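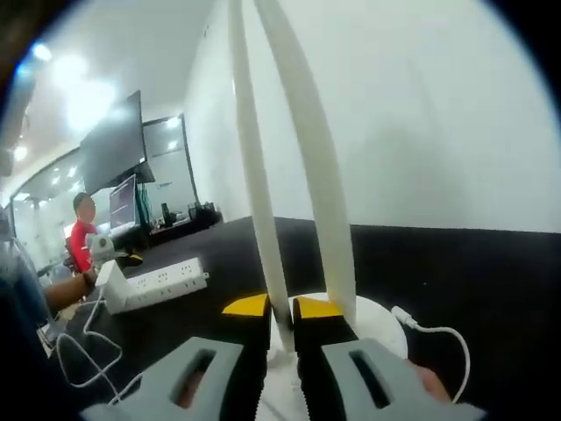 The Cable Album
Posted in September. Filed under: Home, Desk, Grievances
Text and captions by Tshepo Mtshali

When I moved into the back room on Okden Street I had one desk, one wall outlet and a box marked MISC WHITE. The box held every cord I had owned since college, plus several I believe came with the box. I bought a black desk because I thought it would look serious. What it does is display white cable the way a jeweler displays pearls.

So I gave it an afternoon, and then I gave it another one. The budget was 36 dollars. The pictures are in order except where I forgot. Click any of them for the large version, if you have a strong interest in plugs.

1. The box
MISC WHITE, before opening. It weighed more than the chair. The handwriting is mine and the optimism of the second word is also mine.

2. Contents, sorted
Left pile: things I could name. Right pile: things I couldn't. The small pile in the middle is the one I threw out, and two days later I needed something from it.

3. The outlet
It's behind the desk, six inches off the floor, exactly where a person can reach it if that person is a cat. The previous tenant painted over one of the screws. I respect the commitment.

4. First attempt
Everything plugged in wherever it would reach. It all worked! I should have stopped and gone for a walk. Readers of the last album will remember I said the same thing about the shelf.

5. Zip ties
I bought a bag of 987. I don't know who decided on that number or what happened to the other thirteen. I used nine, and had to cut four of those off again when it turned out I'd tied the printer to the radiator.

6. The tray
A wire tray from Jindeo that screws to the underside of a desk. The instructions are one drawing of a happy man. He's standing up, which should have told me he hadn't installed it yet.

7. Under the desk, looking up
Taken lying down, which is how I spent most of the first afternoon. One screw is crooked. I've decided you can only see it from the floor, and anyone who is on my floor has bigger problems.

8. Strip on top or strip underneath?
The great debate. Underneath looks better. On top means you can get at the sockets without lying down, and after picture 7 I had strong feelings about lying down. My sister-in-law voted for underneath. She owns a laptop and one charger, and has the serenity you'd expect.

9. Labels
Masking tape flags, folded over the cord near the plug. LAMP, SPEAKER, PHONE, OTHER PHONE, and one that says ASK MOLEFE. Molefe gave me that cable three apartments ago. I asked. Molefe didn't know either.

10. Slack
If you learn one thing from this page, loop the extra length before you tie it, and make the loop bigger than you think. A cord pulled tight looks great until you want to move the lamp four inches to the left. Then you own a lamp that lives where it lives.

11. The Gollomier clips
Little adhesive clips that hold a cord at the edge of the desk so it doesn't slide off the back. The package says they stick to any surface. Mine stuck to the package, to my sleeve, and for most of an evening to the desk.

12. The second set of clips
Same clips, but I wiped the desk first. I've left the original caption on picture 11 in place because I was enjoying being angry.

13. Behind the desk, with flashlight
I found a pen, a coaster and a receipt for 143 dollars that I had told a certain accounting department was lost. Also a good deal of dust, not pictured out of respect.

14. Hallway, discarded packaging
The tray, the clips and the ties together came in more plastic than I had cable. If it had all been laid end to end I would have had to label it.

15. The wall, bare
I'm including this one because I like it. Plain wall, afternoon light, nothing running down it. It stayed like this until I remembered the router.

16. The router
See above.

17. Left over
Everything that didn't make it back onto the desk, in a fresh box. I wrote CABLES, 2000 AND LATER on the lid, to give it the feel of an archive. It's in the closet, on top of the old box, which I kept in case I need a box.

Comments are open for anyone who can identify the gray connector in picture 2. Molefe, you've already had your turn.

Previous album: The Shelf
Next album: The Shelf, Again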